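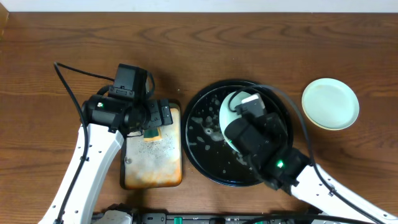 Gunārs Vanags asked after our last report whether the new grippers were worth the trouble of changing over, and whether we could show it on something other than dry blocks. It was a fair thing to ask, and I have tried to answer it properly this time.

Since then we have moved the whole comparison over to dishwashing at the Greenwood bench. The two arms now work side by side, one gripper on the sponge and the other holding a bowl, with suds on the black tray to make life harder for both. I'll admit I was fond of the old block test (it was so easy to set up!), but it told us very little about grip on anything curved or slippery.

We have logged 456 runs so far, split evenly between the Kedum fingers and the Todora ones. The Kedum pair dropped or lost hold of something in 62 runs, the Todora pair in 12. Most of the Kedum trouble was with bowls held by the rim - the fingertips are narrow, and the bowl tends to swing. On the sponge I can't tell the two apart, and Žydrūnas Uibo, who ran most of the trials, feels the same.

Some things went slower than I had hoped. Cables at the wrist kept catching when an arm reached across to the far side, so Aigars Mets rerouted them twice and we lost the better part of a week. The wrist on the left arm also needed a new servo, which came out of the spares budget. We are still inside the total you approved.

Next we would like to repeat the bowl runs with wider Kedum fingertips before settling on either pair, and then try plates, which we have hardly touched. I expect to send you those results in February, together with the parts list Armindo Meireles has asked for.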